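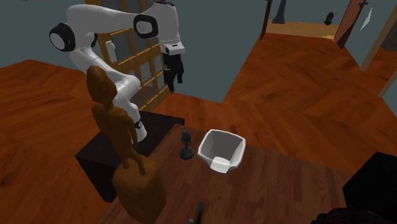
The Ziltau tethering case was a prosecution for animal neglect brought against Rupert Rüegg, a goat dealer in the town of Ziltau. It led to the rewriting of the local tethering rules, which had until then run to a single sentence, and that mostly about bells.

Background
Rüegg kept goats on rented land at Koller, a hillside above the town. The district required one visit a year from an inspector. His file held four visits, all recorded as satisfactory and all made by telephone.

Discovery
In August a vet, Xolani Buthelezi, was called to treat one lame goat and found 247 animals on the site. Most were tied on short ropes, many out of reach of water. Rüegg told him he owned "a few dozen". One animal died during the move to the Bavora rescue farm, and the remaining 246 were taken in there, in barns built for far fewer.

Trial
The defence argued that goats are naturally hardy and that the ropes were for their own safety. The court took a dim view of this, having seen the ropes. Rüegg was fined and banned from keeping livestock on October 28, 2022. He asked whether the ban covered geese — it did.

Aftermath
The new rules set a shortest length for tethers, limit the hours an animal may be tied and require inspectors to turn up. Critics noted that the fine, divided by the number of goats, came to less than the price of a decent bucket. The district has since kept its register of goat keepers on paper, in Ziltau town hall, where it may be read on request.

See also
Animal welfare law
Tethering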